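Home | Classes | Hire the Kitchen | FAQ | Contact

Muria Community Kitchen: Your Questions Answered

We get a lot of lovely emails, and many of them ask the same handful of things, so Apinya and I sat down with a pot of tea and wrote it all out. 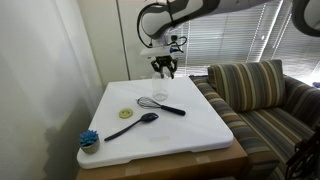

Do I need to know how to cook before I sign up?

Goodness, no! Plenty of people come to their first class having made little more than toast, and they do just fine (some of them are now the ones bringing us cake). If you can stir, you can start.

What does a class cost?

It's $70 for an evening, with all your ingredients included and whatever you make to take home. Please bring a container with a lid that really closes, as we have had some sad bus rides with curry.

I have a nut allergy. Can I still come?

Very likely, but do write to us before you book and tell us everything, even the small stuff. Apinya Yimyam plans the menus and she's happy to swap things around if she has a week's warning.

Can I bring my teenager?

Yes, from age 12 up, as long as you're cooking alongside them. They need their own place booked, and they tend to eat more of the batter than you'd think.

What if I have to cancel?

Life happens, we know. Tell us two days ahead and we'll move you to another evening. The baking classes after 21st November are already full, but the waiting list does move, so do put your name down!

Daranee Sombatkul

Shares 70 | Comments 3

© Muria Community Kitchen | Contact us | Back to top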